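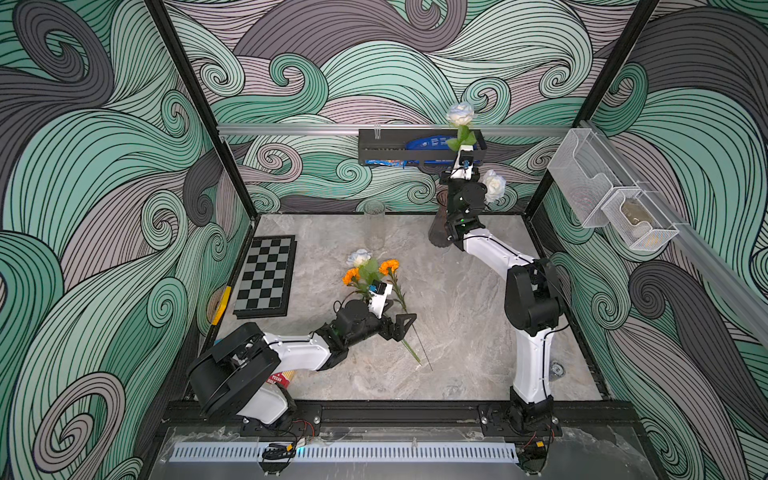
Le cabinet Jenness livre les nouveaux bureaux de Pascual à Prerncombe

Le fabricant de luminaires Pascual a pris possession de son nouveau siège à Prerncombe, dans une ancienne filature réaménagée par le cabinet d'architecture Jenness. Les 2874 mètres carrés, répartis sur trois niveaux, accueillent désormais 105 salariés, jusque-là dispersés sur deux sites de la périphérie.

Le chantier a commencé par la dépose des faux plafonds posés lors d'une précédente rénovation. Les poteaux en fonte et les voûtains en brique ont été conservés et laissés apparents. Un escalier en chêne relie maintenant l'accueil au plateau du deuxième étage, où se trouvent le bureau d'études et la salle d'essais photométriques.

Pour l'acoustique, point faible habituel de ce type de bâtiment, Jenness a fait appel à Akov. L'entreprise a fourni des panneaux en feutre suspendus et des rideaux épais qui permettent d'isoler une partie du plateau pendant les réunions. Sept cabines fermées sont réservées aux appels et aux entretiens.
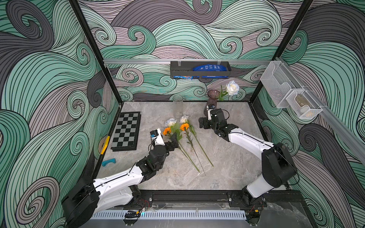

Les cloisons ont fait l'objet d'un traitement à part. Le maître d'ouvrage ne voulait pas de murs blancs et l'architecte a proposé des papiers peints à grands motifs dans les espaces communs. Les larges vagues en volutes, vert menthe, grises et mauves, cernées de traits sombres, donnent le ton de cette gamme, de même que les paniers grillagés accrochés à un rail en aluminium pour le rangement mural. Dans les bureaux individuels, les teintes restent unies.

La cantine, au rez-de-chaussée, ouvre sur la cour par 3 baies vitrées créées dans la façade sud. Elle sert de 11 h 30 à 14 heures et reste accessible le reste de la journée comme espace de travail informel.

Une seconde tranche de travaux est prévue à partir de juin. Elle concerne la toiture de l'aile nord — aujourd'hui fermée — et l'aménagement d'un local à vélos.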